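Chapter 3
Drying and Storing Dishes

A washed bowl still has one more stage to go through before it can be used again. It has to dry, and then it has to reach the place where the next person will look for it. In many homes both jobs are done by one piece of furniture: a drawer with a wire rack inside.

Siyabonga Botha, who kept house for a family of 2 in Cirnungate, wrote that she handled the same bowls twice a day and only noticed the drawer when it was badly loaded. 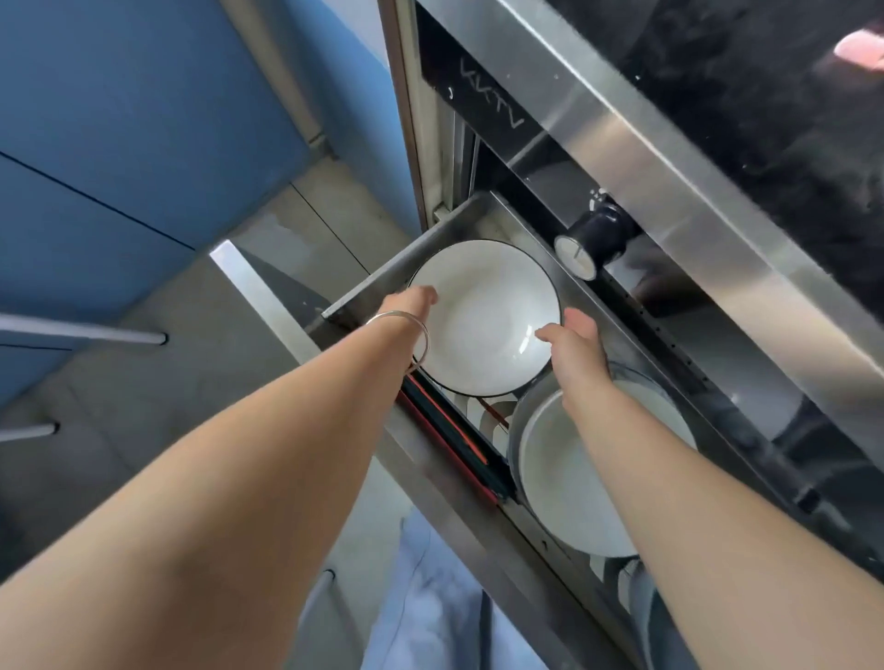 Loading a drawer is mostly a matter of shape. Flat dishes stand on edge between the wires. Deep bowls take more room and are best held by both sides as they go in or come out. Chopsticks need a narrow holder of their own – otherwise they slide under the rack.

In this chapter you will compare open racks, cupboards and drawers, and learn how air moves around a stacked load. Section 3.1 begins with the rack.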